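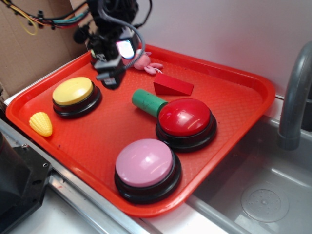

Yellow, red and pink buttons on a tray beside the sink.

About Wevard

Wevard is a small language school for adults. We teach spoken Dutch, Polish and Japanese to people who have jobs, families and not much patience left by the evening. We've been suspicious of our own trade from the beginning, and you may as well know that before you read any further.

Most language schools will tell you how quickly you'll be fluent. We don't know how quickly you'll be fluent. We aren't sure what the word means, either, and we've noticed that the schools using it most seldom say. If a course promises fluency in a season, ask to talk to someone who finished it two years ago, and ask them in the language.

How we started

The school began as a Polish conversation group above a shop in Flutov. The people who ran it had all paid for courses elsewhere and come away able to order coffee and talk about the weather in February. One of us had a certificate. It was a nice certificate.

For the first year we tried nearly everything that was going: sleeping with headphones on, sticky notes on the furniture, a memory system from a company called Dakberg that wanted every noun pictured as an animal. Some of it was fun. We kept very little of it. What stayed was dull stuff – talking a lot, being corrected, meeting the same words again a week later and finding you'd lost half of them.

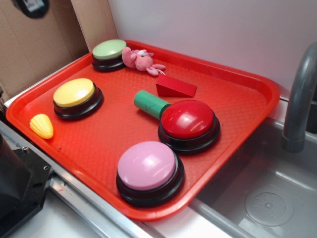

What we teach

Our beginners' course is built on a list of 2000 words. The first 500 take up most of the first year, which sounds slow beside the adverts. We've been told so by people selling the adverts. We would still sooner have you use 500 words without stopping than recognise a great many on a screen and go quiet when somebody asks you the way to the station.

Lessons last 50 minutes. We used to run them longer and the extra time was mostly spent looking at the clock. Groups are mixed in age, and we don't sort people by 'learning style', as we've yet to see a test for it that gave the same person the same answer twice.

Grammar is taught when you trip over it. Some students want the tables first and we'll hand them over, a bit grudgingly.

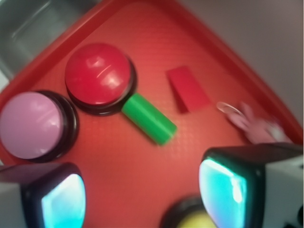 Our Japanese course, Hirano, is the one people ask most questions about, usually whether they must learn to read. You needn't at first, though you'll be limited without it and we won't pretend otherwise. The early weeks are spent on things you can point at and say something about. A red tray with round buttons on it will give you a colour, a shape and a way of saying that one thing is on top of another, and that's plenty for one evening. Asking for it politely can wait. Anyone hoping to follow films without subtitles by the end of the year should probably keep the subtitles.

What it costs

A full year is 908 euros, books included. There's no discount for signing up today, because the price will be the same tomorrow. You can sit in on a lesson before paying, and if you think you'd do as well with a library book and a patient neighbour, you might be right – a few people have tried it and got on fine.

We don't publish star ratings. Write to the office and we'll answer, usually before noon.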